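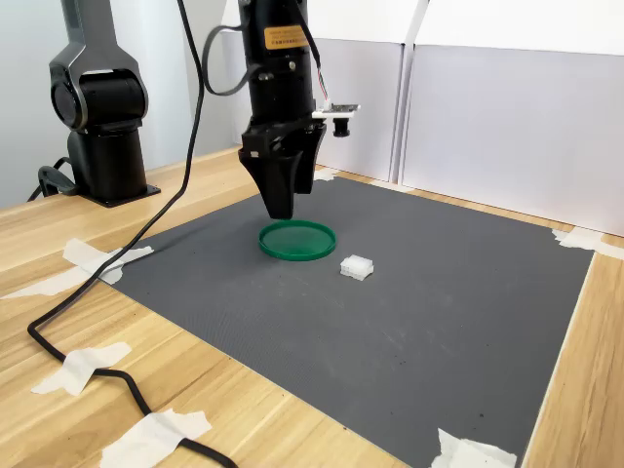
Our group compared two sets of fingers for the parallel gripper of the lab: the tapered black fingers that came with it, and a flat pair which Uldis Jõgi printed at school. The task was always to pick one small object from a mat and put it down at another place. We chose objects that give trouble for different reasons. The green lid is a shallow dish lying flat, so the fingers have only the raised rim to hold, and the small white connector block is almost a cube but offers very little surface. The dark gray mat is taped at the corners, and we taped down the power cable also.

2. Test procedure

Each finger set made 80 attempts on each object. The start position was changed by hand after every attempt, following a list of positions that Thabiso Msimang prepared with a short script. The random seed was 2221 for both sets, so the order of positions was the same. An attempt was good if the object was lifted, carried and released without falling. If the arm stopped by itself, we repeated the attempt and did not count the first one.

The closing force was kept at one value for all tests. In December we had tried to change it between objects, but then the results could not be compared, and we threw them away.

3. Results

On the block both sets worked well and we see no real difference. On the lid the difference was large. The tapered fingers failed 31 times out of 80, mostly in the same way: one tip slid over the rim and pushed the lid sideways. The flat fingers failed less often, but they are thick at the end and sometimes pressed on the mat before they closed. Genowefa Jabłońska noticed that many of these failures came when the mat was not quite flat, and she is probably right — after we put new tape they became rare.

The small camera beside the gripper was used only to find the object. Its delay was some 340 milliseconds, too slow for correcting the movement during the grasp.

4. Open points

We did not test a softer material on the tips. Periklis Stefanou has started a drawing of a finger with a thin lip for the rim, but the first print broke at the screw hole and the second one is not ready. The test list and the script are in the Mokness folder on the course server.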